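In Defense of the Long, Bare Table
By Jonas Steiner

My father-in-law, Pentti Kauppinen, had a bench in his garage in Voronstead that you could have eaten breakfast off at any hour. I used to tease him for it. Mine, back then, was a kind of geological record, with last winter's screws under last spring's seed packets, and I told anyone who would listen that a messy bench was the sign of a busy mind.

I've come around to his way of thinking, and I'd like to make the case for it. A work surface is for working on. The moment it becomes a place to keep things, you have lost it, and you'll end up doing your gluing on the kitchen counter the way I did for 8 years, with my wife moving the bread out of the way and sighing.

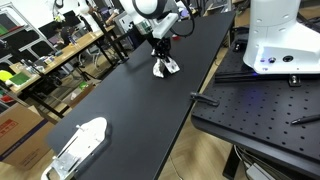 How much should be left out on a worktable? Only what the job in front of you needs, plus a pen.

I'm firm about the pen. You will want to write down a measurement, and if you have to go hunting for something to write with, you'll have forgotten it by the time you get back. I also let myself leave a clamp on the edge of the table, where it takes up almost no room and saves me a trip to the drawer.

What I won't forgive any more is the small stuff - the twist of foil, the odd cap, the little red whatever-it-was that you set down for a second in March and are still working around in the fall. Bits like that are how it starts. Pentti kept an old coffee can for them and emptied it when it was full, and I don't believe he ever looked inside first.

People tell me they haven't the space to be so tidy. I had 70 square feet when I finally cleared my own bench, and it felt like somebody had knocked down a wall. I stood there that evening with a cup of coffee, not making anything at all, and then I went in and gave my wife back her counter.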